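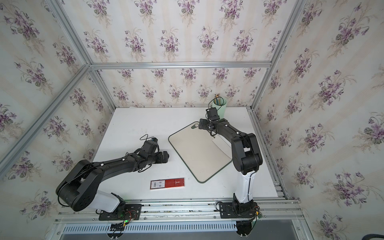

Figure 3. The two-arm bench with the cutting board, the red box and the pen cup in place. Both arms carry a wrist camera and a two-finger gripper.

4.2 Comparing the two controllers on the bench

We had two controllers to choose between and strong feelings about both, so I'll try to be fair. Filtow is the older one. It runs each arm by itself and leaves it to the operator to keep the pair in step. Nimri is newer and plans for both arms together, which sounds lovely until you find out how much it dislikes a slow network. Everything else stayed the same: same arms, same grippers, same front rail, same table (Figure 3). The violet wallpaper on the walls stayed up too. I had wondered whether a busy pattern would upset the cameras, and I wanted to find out on this bench before we took anything over to Talemari, where the walls are plain.

The main task was the cutting board. One arm brings its gripper down over the far edge, closes on the rim and turns the board until it lies square to the front rail, while the other arm keeps out of the way or steadies the near side. It's a dull job for a person and a surprisingly nasty one for a pair of grippers. The board is wide and low, the fingers have to get under the rim without scraping the table, and the forearm blocks a good part of the overhead view just when you'd like to see what is going on. We also left the pen cup at the back, close to where the right gripper wants to go. I know some groups clear the table first. We tried that in August and the results were so tidy that we learned very little from them!

Each controller got 200 trials on the board task. The same operators drove both, and we swapped over every 10 trials so that no one could settle into a rhythm with one of them. A trial counted as a success if the board ended up square and flat, with the cup still standing. I was strict about the cup. If it went over, the trial was a failure, however nicely the board had been placed (this made me unpopular for an afternoon or two).
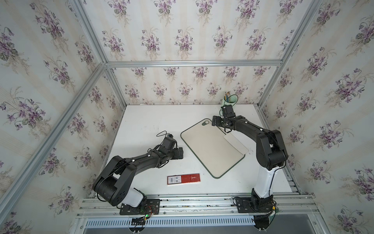

The approach is where the two controllers really part company. With Filtow, operators tended to bring the gripper in high and then hover above the rim for a while, making small sideways corrections before they committed. You can see it in the joint logs as a sort of nervous wobble at the wrist. Nimri smooths most of that away - the arm comes down in one long sweep and the fingers arrive more or less where you meant them to. Operators liked the feel of it straight away. What they didn't like was the small delay at the end of the sweep, when the planner checks the other arm before letting the gripper close. Several of them squeezed twice because they thought the first command had been lost, and the second squeeze sometimes shoved the board along the table.

For the red box, things went the other way round. It is small and easy to get at with the left arm, and there's hardly any need for the two arms to know about each other. Filtow was quicker here and I can't think of a single operator who preferred Nimri for it. I suspect the extra planning is simply wasted when only one arm has any work to do, though we haven't tested that properly.

A word on the cameras, as the reviewers of our earlier report asked. The wrist views were the ones people used for the last bit of the approach, whichever controller they had. The fixed view was good for judging the angle of the board and not much else, especially once the right forearm was stretched out over the table. We pulled 2,113 still frames from the logs and ran them through the Clelard edge finder to see whether the wallpaper confused it. It did, a little, near the back of the table where the board rim comes close to the wall in the wrist view. The dark green rim helped a lot. I'd expect a plain white board to be far worse on a white table, and we plan to try one.

We kept the same grippers for the whole comparison, and I'm slightly sorry about that now. The two-finger design is fine on the box but it gives you very little to hold the board with, and part of what we have put down to the controllers may well be the fingers slipping. Softer pads would be the obvious thing to change. Section 4.3 repeats the board task with the pads swapped and both controllers left at the settings used here.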